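Sorting the odds-and-ends bin: tips from a very happy declutterer

I have a soft spot for the odds-and-ends bin. Every house has one, or a drawer or a box under the stairs doing the same job, and I get far more pleasure out of sorting mine than I do out of cleaning the oven! Several of you wrote in after the piece on cutlery drawers and asked for the same treatment for the bits that don't belong anywhere, so I've put together what works for me, with plenty of help from my neighbour Serpil Yalçınkaya, whose hall cupboard is a thing of beauty.

Start with two containers

Two bins, the same size, one behind the other or side by side. One has everything in it and the other starts empty. You pick a thing up, decide, and if it's staying it goes in the empty one. I used to tip the whole lot out on the carpet and then lose heart by teatime with the floor still covered. With two bins you can stop whenever you like (the phone rings, the potatoes boil over) and nothing has to be stepped round.

Straight-sided bins hold more, but I've come to prefer sloping sides for sorting, as you can get your hand down to the bottom without scraping your knuckles. Grey or white inside is lovely if you have the choice. Small dark things vanish in a black crate, and I once hunted for a bicycle key for 23 minutes in one before finding it with a torch.

Only a few things at a time

Don't fill the bin to the brim before you begin. Put in a handful, deal with them, then put in the next handful. A small mixed lot is quick work and oddly good fun, and you notice each thing properly. Bowls and cups can stay in with everything else at this stage, they make good temporary holders for hairgrips and buttons.
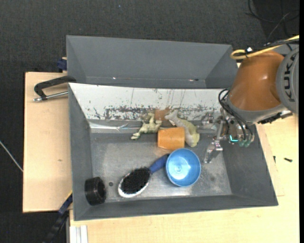
Should the kitchen things be washed before or after sorting?

Wash them after. Sort first, put everything for the kitchen in the washing-up bowl together, and do them in one go with hot soapy water. If something is sticky enough to mark the other things, rinse it straight away and carry on.

Hairbrushes

A hairbrush nearly always turns up in these sorts, and it's usually a perfectly good one that only wants a clean. Pull the hair out first with the tail of a comb, working from the edge of the pad in towards the middle. Then swish the bristles in a bowl of warm water with a small squirt of shampoo. If it's a cushioned brush, keep the pad itself out of the water as far as you can, because it gets in round the little holes and takes an age to come out again. An old toothbrush is brilliant for the rim. Lay the brush bristles down on a folded towel overnight. I do all of ours on the same evening and it's so satisfying to see them lined up in the morning!

Wooden handles shouldn't be soaked at all. Wipe them with a damp cloth and dry them at once.

Plastic bowls and cups

These multiply. Ours come from picnics, from the bath, from the sandpit, and a few from a camping set we bought years ago for a wet week in Okcombe. My rule is to keep 4 for the picnic bag and let the rest earn their place. A good bowl with no cracks can live in the bathroom for rinsing hair, or by the back door for clothes pegs. A tapered cup is just right for pencils, and if you cut a circle of thick felt for the bottom it won't rattle when somebody rummages in it.

For stains, make a paste of bicarbonate of soda and water, spread it on, leave it for an hour and rub with a soft cloth. Tomato is stubborn and may need a second go. Put the bowl on a sunny windowsill afterwards and it often fades further. Anything deeply scratched on the inside I stop using for food, but it's still fine for screws or seed packets.

Toy animals and figures

Oh, the animals. I love them and I have stopped fighting them. They get into everything, so give them one home of their own, low down, with no lid. Serpil uses a shallow basket next to the sofa and swears that the lid was the whole trouble with the old toy box. Canan Bozkurt in Dundurthorpe has a wide shelf with a strip of masking tape along the front edge, and each creature has its name written on the tape. Her grandchildren race to put them back!

To clean solid plastic figures, use warm water and washing-up liquid with a soft nail brush for the creases round legs and toes. Check for a seam or a hole underneath before you dunk anything. Hollow ones fill up and then drip on your shelves for days, and they can go nasty inside. For those, a damp cloth and a cotton bud will do the job. If you've got something stretchy or rubbery, dust it with a tiny bit of cornflour once it's dry so it doesn't stick to its neighbours.

When you can't decide

Set up a "September box". Whatever you can't make your mind up about goes in there, and in September you open it again. I manage to part with most of mine by then.

The bin itself

While it's empty, give the bin a proper wipe, corners included. Metal ones pick up scuffs on the bottom from years of things being dropped in. I don't mind that a bit, but a square of non-slip drawer liner keeps it quieter. Cut the liner slightly small so the edges don't curl up.

Next time I'll be on to airing cupboards, and Canan has promised me her method for folding fitted sheets.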